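Can It Put the Shoes Away Yet?

Every August I get the same email from about half of you, and it goes more or less like this: "My kids are home, my hallway is a disaster, where is my robot?" I feel it. I have a laundry pile that could be rented out as a guest room. So when Forough Rezaei at Skultalo wrote to ask if I wanted to spend a morning watching machines deal with shelves, I said yes before I'd finished reading (and then had to ask my sister to take the dog).

Skultalo is a small outfit in Arkinville, out past the garden center, and they work on what Forough calls "the boring middle." She means the jobs between a factory line, where every part shows up in the same spot every time, and your house, where the scissors are in the bathroom for some reason. Shelves and racks are a big chunk of that middle. Stores have them, stockrooms have them, my garage has them, and someone has to reach in and out of them all day long.

I had pictured the reaching as the easy bit. Then I saw how little a wrist camera gets to look at once the arm is in close. The machine's own body takes up most of the view! I kept tilting my head at the monitor as if that would help.
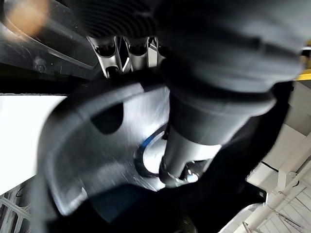 The view from the wrist, mostly arm, with a bit of white wire rack at lower left.

Thomas Martinelli runs the software side and he was very patient with me. I asked him the question you all ask, which is how close we are, and he made a face. His team keeps score on a chore they call a "tidy," meaning take a thing from one place and set it down in another without knocking over the neighbors. On their own practice setup they're getting nearly 70 percent of those right with no human stepping in. I said that sounded pretty good! He asked if I'd keep a dishwasher that broke three plates out of every ten. Fair enough, Thomas.

What eats up the other thirty is mostly small stuff. A grip that's a hair off. A thing that's been turned a little since the last try. Dark objects are a pain for the cameras too, he told me, because it's hard to find the edges, and if you don't know where the edge is you don't know where to put your fingers. I do this myself looking for black socks in a drawer at 6 a.m., so I have some sympathy.

Shoes come up a lot in this business, by the way. They're long, they point somewhere, they've got a toe and a heel, and people care whether they're lined up. The black trays on the top shelf have that same shape, and below them there are flat blocks and little round pucks, all on a yellow rack that I would happily take home for my mudroom.
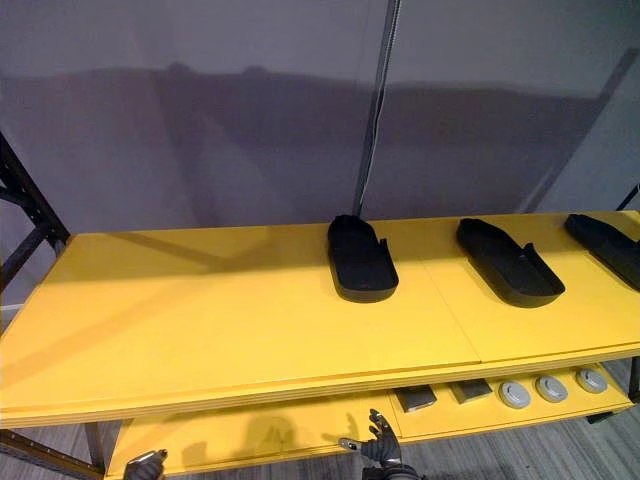

So, should you wait for one?

No. Buy the shoe bench. I asked Forough when she'd trust one of these in her own front hall and she said she has 2 toddlers and would like to not discuss it. For a stockroom, with someone on shift who can walk over and fix a miss, she sees it a lot sooner, and she thinks that's where most of us will first bump into one.

I did leave more hopeful than I came, though. Hands with real fingers have gotten so much better than the pinchy claws I wrote up a couple of years ago, and reaching in under a shelf is just the kind of thing my back has started complaining about. If a machine wants that job, it can have it.

Lieselotte Kröger wrote in after the last issue to ask about window washers for second-story glass. I haven't forgotten! I'm trying out the Grallix now and will have notes for you next time, streaks included.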